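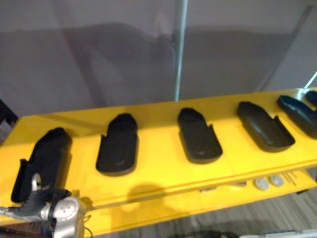 4. Shelf Loading and Shoe Placement

4.1 Task

The third chore in our set is shoe storage. We included it after the April round of interviews, in which people who run small shops and people who keep house both named footwear as something they put away many times a day and would gladly hand over. It also sits between two kinds of work that are usually studied apart. Setting holders on a display shelf is close to what a stock clerk does before opening. Putting a pair of shoes where it belongs is what everyone does at the front door.

Figure 3. The holder shelf used in the placement trials, seen from the head camera. Six black holders stand in a row on the yellow top surface; part of the gripper is at the lower left.

The task has two stages. In the first, the robot has to bring a row of slipper-shaped holders into order on a long shelf, evenly spaced and with the open ends toward the front. In the second, it has to pick a shoe from a bin and seat it on a holder without pushing the holder out of line. A trial ends when the operator calls it complete, when a holder leaves the shelf, or when the time limit is reached. We score the two stages separately. Earlier work by our group combined them into one number, and Mushi pointed out during review that this hid nearly all the interesting failures.

The shelf is yellow and glossy with a slightly raised front lip (Figure 3). The holders are black and have a rounded closed end and an open end with small tabs. We did not add markers to the shelf or the holders, and the policy was given no model of either one.

4.2 Why the holders are hard to see

Black parts on a bright, shiny surface look like an easy case for segmentation, and the outlines were in fact found reliably. The trouble came from two other sources. The first was shadow. Each holder throws a soft dark shadow onto the shelf, mostly on its lower side, and the detector often joined the shadow to the part. The estimated footprint then grew toward the front lip, and the planner placed its grasp too low. The gripper's own shadow had a similar effect when the arm was extended over the work area.

The second source was foreshortening. With the camera at the head and the shelf running away from it at an angle, the nearest holder looks much larger than the far ones, and the last in the row can be mostly hidden behind its neighbor. A person who wants to check the end of a row leans over. Our platform can turn its head but cannot lean, so the far end had to be handled either by driving the base sideways or by guessing. The Umance planner preferred to guess. We changed the cost on base motion partway through the pilot runs, and all the results below use the changed value.

4.3 Procedure

Each of the two policies was run for 25 trials. Redent is the policy trained on demonstrations from our own operators. Ninitz is the scripted baseline, which detects a holder, computes a grasp across the side walls, and moves it to the next slot. Lema and Masanja set up the shelf between trials, following a printed card with the starting layouts. Neither of them knew which policy would be run next. Ramadan scored the trials from the recordings, and a second scorer repeated a third of them.

We also asked people to do the same job. Four adults with no special practice set out the row by hand and then placed the shoes. All of them finished well inside the limit, and all of them talked to the experimenter while doing it.

4.4 Results

Ninitz finished the first stage in most trials and the second in very few. Its failures were of one kind. When a holder was tipped or turned from the expected pose, the script closed on one wall only, and the part swung as it was lifted. It had no means of noticing this and went on to the slot with the holder hanging at an angle.

Redent did better in the second stage and slightly worse in the first. It recovered from poor grasps by setting the part down and trying again, a habit that we believe it took from the operators. It was also slow. A person corrects a crooked holder with a nudge of one finger while reaching for the next. Redent made the same correction as a full pick and place, and in 6 trials it ran out of time while improving a row that the scorers had already judged good enough.

Spacing was the measure on which both policies came closest to people. Under good light the rows they produced were as even as those made by hand, sometimes more so. Orientation was weaker. A holder turned a little too far still looks correct from the head camera, and the error appears only when a shoe will not seat.

The smooth surface mattered more than we had planned for. Holders slid when touched — a light contact from the side of the gripper was enough — and one bump often disturbed two neighbors. Mugo tried a slower approach speed, and this removed most of the sliding at the cost of longer trials. We report the faster setting in the main table and the slower one in the appendix.

4.5 Discussion

On this evidence we would not say that shoe storage is a solved chore. A shop that wanted its rows straightened overnight, with no customers present and no time pressure, could probably use the slower setting with a person checking in the morning. A household could not. The shoes at a front door arrive in no order, and the space has to be shared with the people who live there.

Two changes seem worth making before the task is tried again. The first is a wrist camera, which would settle the orientation question at the moment of grasping. The second is a nudge action, so that small corrections no longer need a full lift. The Krūmiņa hand used in the next section allows the second of these, and we return to it there.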